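Search this site Enter keywords Go

About Tralex

Tralex tests mattresses and sofa cushions and publishes what it finds. We started because we didn't believe the labels. "Cooling," "orthopedic," "hotel grade": most of these words have no agreed meaning, and the ones that do are used loosely. We still don't believe them, but now we have 1,314 reports to argue from.

We buy everything at the ordinary retail price. Makers sometimes offer us free stock, and we send it back. Our workroom is in Tivedach, above a shop that sells bed frames, and we pay them rent and nothing else.
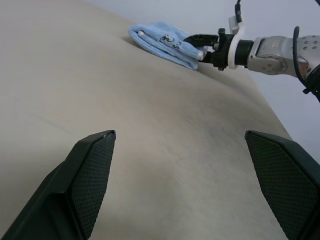 Does a higher price mean a better mattress?

Past a certain point we doubt it. Foam density and the quality of the seams explain most of the gap between good and bad, and plenty of costly models score poorly on both.

Each report covers 12 measures, and we repeat the sag test after 360 nights of use in real homes. Be wary of any review written after a weekend, including our own early ones, which we have marked as unreliable. Our scoring system, Hernix, was rewritten last August when readers pointed out that it was too kind to soft beds. They were right.

Full reports are free to read. Printed copies can be ordered from the office.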